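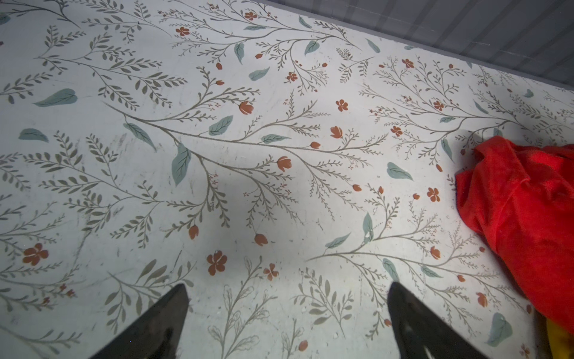 The red cloth, over the yellow.

Home | Stories | Archive | Submit
Filed under: Short Fiction, Work
September 20, 2022
By Dorian Hervieu

The rule at Anel was that you kept your hands behind the line while the arm was live. Solange Jacquet had written it in March, along with the other 19, and taped the sheet inside the cabinet door.

Baptiste read it on his first morning. Rule 3 said speed stayed at 200 until the fingers were clear of the cloth. Rule 7 said a bad fold got logged as a bad fold.

"Who logs them good?" he asked.

"Valentin did," Solange said. "He works at Barbier now."

She handed him the pen and went to stand by the stop button.
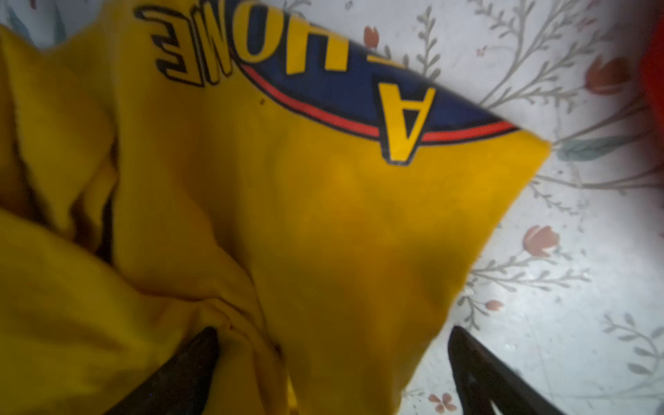 DRAKGATE, March

The yellow one had HOME printed on it in big letters. The fingers went into the folds and the cloth bunched up at the tip. Baptiste wanted to reach over and pull it flat. His mother folded shirts in the air, against her chest, and never looked.

He kept his hands behind the line.

"Call it," Solange said.

"It might still come out."

"Call what you see."

He wrote the run number, 625, and then the word bad. She read it over his shoulder and initialed the page. Then she reset the arm, checked the speed, and told him to stand where she had been standing.

"Rule 1," she said.

"Hand on the stop," said Baptiste, and put it there.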